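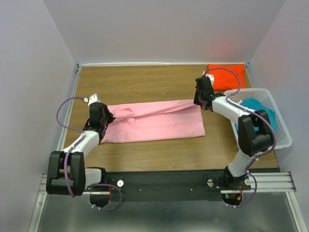
CHAPTER 4
Folding and Storing Household Linens

Chapter Outline
4.1 The Work Surface
4.2 Edges, Corners, and Grain
4.3 The First Fold
4.4 Creases and How They Form
4.5 Stacking and Shelf Storage
Key Terms
Review and Practice

Learning Objectives
After completing this chapter, students should be able to:
Prepare a flat surface for folding cloths of small and medium size.
Identify the near edge, far edge, and corners of a cloth in position on the table.
Carry out a first fold by turning the far edge toward the body.
Recognize a diagonal crease and correct it before the next fold is made.
Build a stack of folded cloths that stays level on the shelf.

Introduction

Folding is among the most frequent tasks in any linen room. The training laundry at Odmont, on which many of the exercises in this book are based, records 1515 folded pieces in an ordinary week in March, most of them small cloths, napkins, and hand towels. Each piece takes only a short time. Poor habits repeated over so many pieces, however, produce leaning stacks, marked fabric, and shelves that must be done again.

Chapter 3 dealt with drying and with the condition a cloth should be in when it leaves the line or the dryer. The present chapter begins at the table. It treats the fold as a series of separate movements, each of which can be checked before the next one starts. Students who already fold at home will find much that is familiar, but they are asked to set aside their own methods for the length of the chapter and to follow the order given.

The chapter opening photograph shows a pink cloth on a wooden tabletop with its far edge turned over into a long, narrow flap. The near edge is almost straight, and the lower right corner lies flat. The flap, by contrast, tapers toward the right, where it is pulled up to a point, and a long diagonal crease divides it from the layer in front. There is also a rounded, bunched fold toward the left. Students should return to the photograph after reading Section 4.4 and decide which of these features would need attention before the cloth is laid down for a second fold.

A Note on Terms

Manuals do not agree on the names for the parts of a cloth. In this book, the near edge is the edge closest to the person folding, and the far edge is the one opposite. Left and right are always those of the person at the table. A flap is any part of the cloth that has been turned over onto another part. A crease is a line left or raised in the fabric, whether or not it was intended. The older word "lap," used in the Moulin handbooks, means the same as flap and is not used again here.

4.1 The Work Surface

A folding table should be smooth, clean, and large enough for the whole cloth to be spread out. Wood, sealed stone, and laminate are all suitable. Rough or splintered surfaces catch the threads and should be covered.

The height of the table matters as much as its size. The standard table in the Odmont laundry is 74 centimeters high, which suits seated work. Those who fold standing will usually need a higher surface, and an adjustable table is preferred where several people share the same station.

Before work begins, the table should be wiped and left to dry. Finished pieces are kept to the back or to one side, away from the cloth being folded. Pieces of a strong color should be kept apart from pale ones until both are known to be fully dry.

Before You Read

Take one small cloth from the practice basket and fold it in your usual way. Do not correct it. Set it aside with your name on a slip of paper. You will compare it with a second cloth, folded by the method in Section 4.3, during the practice session led by Juniper Kapoor.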